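Conference bridge numbers change at Brumdale and Prestthorpe

The audio bridge that serves the Brumdale and Prestthorpe sites moves to the Sjöberg platform on 1 July 2019. The old dial-in number stops accepting calls at the same time. Internal callers should dial extension 2181 and enter their existing host or guest code. Codes issued before February do not carry over and must be requested again through the Grikcombe service desk.

Each bridge now holds up to 50 callers, including the host. The limit is set per bridge and can't be raised for a single meeting. Larger calls need the broadcast service, which is booked separately and is listen-only for guests.
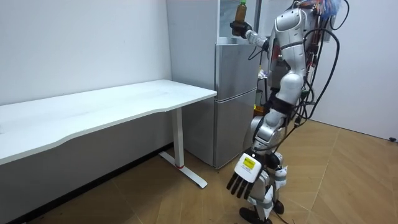 Recordings are stored in the host's mailbox for 55 days and then deleted. Hosts who need to keep a file longer should download it — the service desk can't restore it afterward. Recording is off by default and starts with *2.

Recurring calendar invitations still show the old number. These are not updated automatically. Open the series, replace the dial-in line and send the update to all attendees. Desk phones with a speed-dial key for the bridge also need to be reprogrammed from the phone's settings menu.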